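Product Testers Wanted: Winter Lip and Cheek Colors

Jornley is looking for 19 people to try six unreleased cream blushes and lip tints at home in January. Any skin tone or type is welcome. You must be 18 or older and have no known fragrance allergies.

What you'll do
Wear one shade a day, at least four hours at a time
Fill in a short form each evening
Come to our Dutunstead studio for two fittings

Pay
$100 after the second fitting. You keep the products.

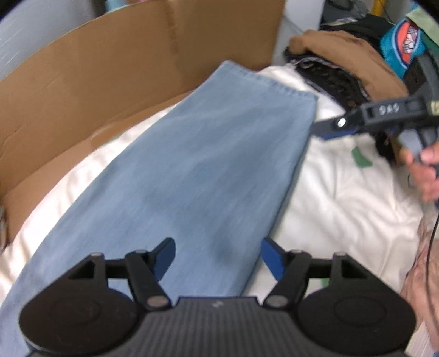
How to apply
Send your name, age and current makeup routine to Rhiannon Morris, Studio 446, Dutunstead, by 11/14/23.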